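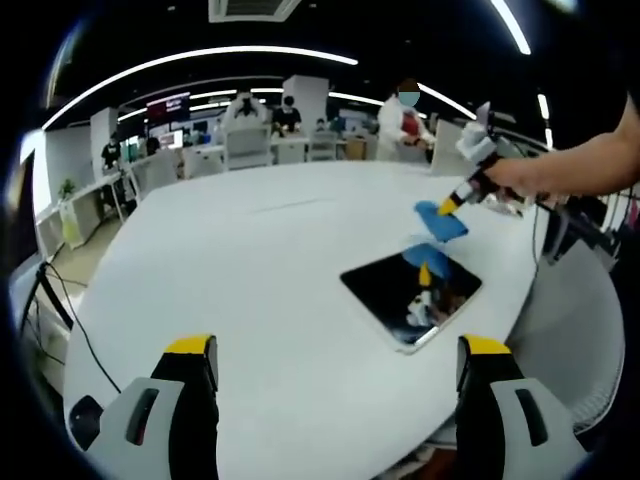
# Pano de limpeza Jundwood para ecrãs e tampos lisos

Pano azul para a limpeza diária de superfícies brilhantes e mesas de trabalho claras. Usa-se a seco no pó e nas dedadas, ou ligeiramente humedecido nas manchas que já secaram. Vendido pela Prullulmont em embalagens de 24 unidades, com entrega em Portugal continental.

## Para que serve

- Tablets, monitores e outros painéis de vidro ou plástico brilhante
- Tampos brancos, lacados ou melamínicos
- Quadros brancos, depois do apagador
- Braços e costas de cadeiras de escritório, com um pano à parte

Numa superfície preta e brilhante qualquer risco de gordura aparece assim que a luz do teto lhe bate de lado. Por isso recomendamos passar o pano com o ecrã desligado e olhar depois para o reflexo das lâmpadas, de dois ângulos diferentes. Se o reflexo ficar turvo, dobre o pano para uma face limpa e repita sem carregar.

Em mesas grandes de cantos redondos, comece pelo meio e termine na orla. O pó acumula-se junto à borda e à volta dos objetos que ficam sempre no mesmo sítio.

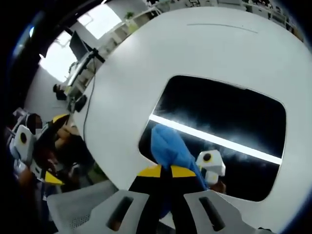
Iker Cordero escreveu-nos que usa o pano há vários meses em mesas partilhadas e que prefere trabalhar com ele amarrotado na mão, sem o dobrar, porque chega melhor ao rebordo dos tablets. Queixou-se apenas de que o primeiro pano largou algum pelo antes de ser lavado.

A observação é justa. Lave os panos uma vez antes de os estrear, separados da roupa branca. O azul pode tingir na primeira lavagem – nas seguintes não costuma dar problemas.

## Modo de utilização

1. Desligue o ecrã e retire a capa, se a tiver.
2. Sacuda o pano e passe-o a seco, sem pressão.
3. Para manchas, humedeça uma ponta com água. Nunca verta líquido sobre o aparelho.
4. Seque com outra zona do pano.
5. Limpe o tampo em último lugar e levante os objetos em vez de os contornar.

Não use o mesmo pano em vidro depois de o ter passado em superfícies com cola, tinta ou grãos de areia.

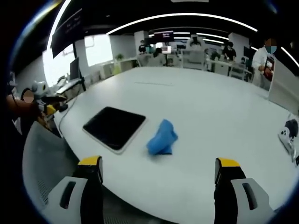
Entre utilizações, estenda o pano ou pendure-o. Um pano húmido deixado num monte em cima da mesa demora a secar e pode ganhar cheiro. Lavagem na máquina a 40 graus, sem amaciador e sem lixívia. Não passar a ferro.

## Encomendas

| Referência | Conteúdo |
|---|---|
| Jundwood 24 | Embalagem de 24 panos azuis |
| Jundwood 600 | Caixa para revenda, 600 panos azuis |

A caixa de 600 é enviada do armazém de Arndale e tem um prazo de entrega mais longo. As encomendas da caixa feitas depois do Natal saem em janeiro. Trocas aceites com a embalagem fechada.

Para amostras ou faturação a empresas, o contacto é Corentin Royer, no serviço comercial da Prullulmont. Indique na mensagem o tipo de superfície que pretende limpar.

Página atualizada em 25 de novembro de 2020.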